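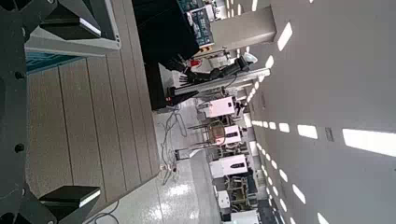 The plank-topped table by the pillar, Dekham hall.

Tables and crates: what changed in August

The plank-topped table in the Dekham hall is staying. There was talk of swapping it for one of the smooth white benches from Telov, and Saskia Kereama went as far as getting a price - 400 for the bench, delivery extra. In the end we kept what we have. The brown top doesn't show marks much, and it is easy to tell at a glance whether something has been left out on it.

The dark seams between the boards do collect dust and crumbs of packing foam. Please use the narrow brush first and then a barely damp cloth, going along the boards. Going across them pushes the dirt further in. No spray on the wood.

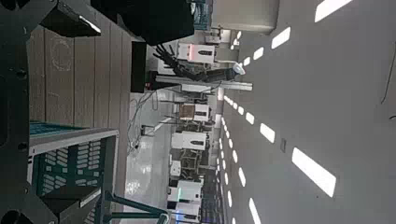 Teal is now the color for anything that lives on or near the table. Crates in other colors belong in the store room, and Myrto Vrettos has a list of which ones are out on loan. We bought 11 new crates from Kostiuk this summer, all with slots in the sides, so they can be rinsed and left to drain. They stack on the old ones, but the fit is tight and the stack should stay low.

If you take a crate to another room, write it on the sheet inside the store room door. Two went to Tretis in the spring and came back with someone else's labels on them, which took a while to scrape off.
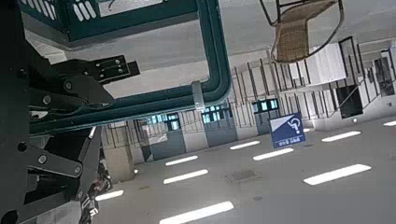
Tube frames are cleaned along with the rest from now on. Wipe the rails and the rounded corners, and check that the clamps haven't worked loose. If one has, tell Saskia and leave it alone until she has looked at it. Panels with vent slots get a dry brush only.

The floor is the other job. Shiny tile shows every footprint, and the evening mopping has been moved to 7 p.m. so that it has time to dry before lockup. Loose cables should be lifted and laid back afterward - please don't mop around them and call it done. 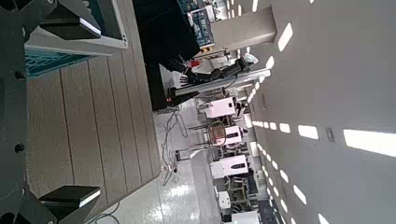
Trays can stay on the table overnight if they are in use the next morning. Otherwise they go back on the shelf with the crates. Spare liners are in box 13, and more can be ordered through Myrto under item number 1673.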